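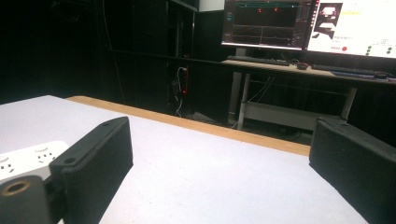
Notes for week four, *Setting Up a Room to Work In*, Cunddale Evening Classes

Welcome back, and well done to everybody who brought a floor plan last time, even the ones drawn on the backs of envelopes (some of those were the best of the lot). We ran over on storage, so I have moved the part about shelving to the end of these notes and we'll begin with the table, which I had been looking forward to anyway.

## 1. The top

A white top is a lovely thing to work on and a slightly tricky thing to live with. It throws light back up at your hands, it shows you the pin or the screw you have just dropped, and it makes a small room feel less crowded. It also shows every ring and every pencil mark, and under a strong lamp it can be so bright that your eyes tire long before the rest of you does. If you have ever sat down after tea with a lamp on a plain white table and the rest of the room in darkness, you'll know the feeling I mean.

A top with a fine speckle in it is kinder. Crumbs and small scratches get lost in the pattern, and you still have most of the brightness. When you go to choose one, do ask to take a sample home, and look at it at eight in the evening under your own lamp as well as by the window in the morning. They can look like two quite different colours!

For the exercise we'll use the Dukley room, the same one as in weeks two and three. The table there is 126 cm long, and you may choose the depth yourselves.

## 2. The edge

People spend a whole afternoon choosing a top and half a minute choosing the edge, and then it's the edge their forearms rest on for years. I am fond of a light, honey-coloured wooden strip along a white top. It warms the whole thing up, and it has a practical side too: you can see where the table stops. White on a pale floor can be surprisingly hard to judge, and on a dark floor the jump from one to the other is rather harsh on its own.

Some things to look at when you get home and can run a hand along your own table:

- Is the strip level with the top, or can you feel a lip?
- Are the corners rounded enough to walk past in a hurry?
- Has any part of it begun to lift? (Look near the kettle, if there is a kettle.)
- Does the colour go with anything else in the room? It needn't match, but it's nice if it has a friend somewhere, a picture rail or a chair leg.

## 3. Light on the table, light in the room

We had a good long talk about this in week two, so I'll only repeat the bit that got lost when the bell went. Lighting the table and lighting the room are two separate jobs. A bright table in a dark room is fine for a quarter of an hour. For a whole evening, put a second, softer lamp somewhere behind the table, low down if you can, so that your eyes have somewhere comfortable to go when you look up.

Dark furniture drinks up light, and a tall black cabinet at the back of a room can more or less vanish at night. There is nothing wrong with that if you like the look of it, and I rather do, but you'll want to be able to find the handle. A small lamp to one side does more for it than a brighter bulb overhead.

## 4. Power at the table

A power strip kept on the tabletop is handy, and on a white table a white one hardly catches the eye. My only real rule is to put it at the end you use least, with its lead going straight off the side and never across the place where you work or the place where you walk. Don't plug one strip into another. Keep drinks at the other end, please, however careful you are.

Leave yourself a free socket. I know it seems wasteful, but you will have a visitor with a flat phone before the month is out.

If you would prefer to fix the strip underneath, measure how far you have to reach from your chair before you drill anything. In the Dukley room we're allowing 30 cm from the front edge, and we'll try it on Monday with sticky tape and a cardboard box.

## 5. Shelving (carried over from last week)

Please read pages 34 onwards in the Komow booklet, the part about tall units and how to fasten them to a wall. Skip the section on glass doors unless you happen to have some. The Hà handout covers much the same ground with clearer drawings, and there are spare copies in the tray by the door.

## For next time

Draw your own table from above, at any scale you like, and mark the sockets, the lamp and the side you sit on. Then sit there one evening with only the table lamp on, and write down what you could and couldn't see beyond it. A few lines will do.

Bring a tape measure. The ones in the cupboard have gone soft at the ends, and we've had two sets of curtains come up short already.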